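Ticket 1333: pick cell, speed limit and table clearance rule
Opened: February 1, 2022
Site: Watora, tabletop cell 2
Controller software: Ollow
Status: closed, one follow-up

**Reported**

Protective stop during a pick-and-place run on the kitchen items set. The operator cleared it and restarted. It stopped again at the same point in the routine, on the carry move after the grasp. The operator then raised the force threshold to get through the rest of the list. Under the Zesola cell rules that change needs a second sign-off, and there wasn't one, so the ticket was raised against the procedure as well as the fault.

**Checked first**

- Emergency stop: tested, trips and resets as it should.
- Force threshold: found above the agreed value, put back.
- Payload setting: still on the figure for the bare gripper. Should have been changed when the item list was changed.
- Carry speed: correct in the saved program, overridden on the pendant.
- Log: 6 stops recorded, all with the gripper closed.

The payload figure explains most of it. With the wrong value the controller reads the weight of the held item as an outside force, and a quick change of direction is enough to trip it. We corrected the payload, removed the override and ran the squeeze bottle, which had been the item in both reported stops.

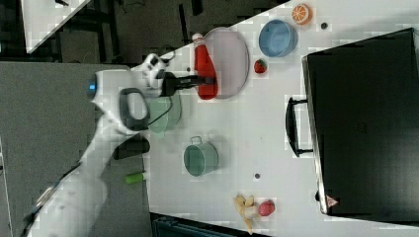
The second matter is what may be left on the table while the arm is live. The Zesola sheet says "items in the task only". Operators have been reading that as "items somewhere on the list", so the table ends up with the full set on it plus whatever equipment came in with them. Large cases are the main problem. They take up space the planner treats as free, because the Ollow collision model knows the table and the mount and has no entry for anything else.

**Changes made**

1. Payload is now stored with the item list and loads with it. It can't be edited from the pendant.
2. Force threshold locked. Raising it needs two people entered in the log, with the reason written out.
3. Speed override is cleared at every restart.
4. Wording on the cell sheet changed to: "Items for the current task only. Cases, tools, pens and spare cables off the table and away from the base before the arm is enabled."
5. After two protective stops in one run, the operator stops work and opens a ticket. No third restart.

**Retest**

Ran the full list at normal speed, then the carry moves alone, some 3000 cycles across both. No protective stops. One grasp was missed on a round item and the arm returned to start without a fault, as intended.

**Comment from Antal support**

They agree with the payload finding. They asked whether the gripper mount cable had been checked for drag at full wrist rotation. It had not. Checked afterwards with the arm in hand-guide mode: it moves freely through the range this routine uses. We haven't tested beyond that range, so the wrist limits stay as they are.

**Follow-up**

Cell 1 has the same pendant settings and an older copy of the sheet. Apply changes 1 to 5 there at the March service and attach the log to this ticket.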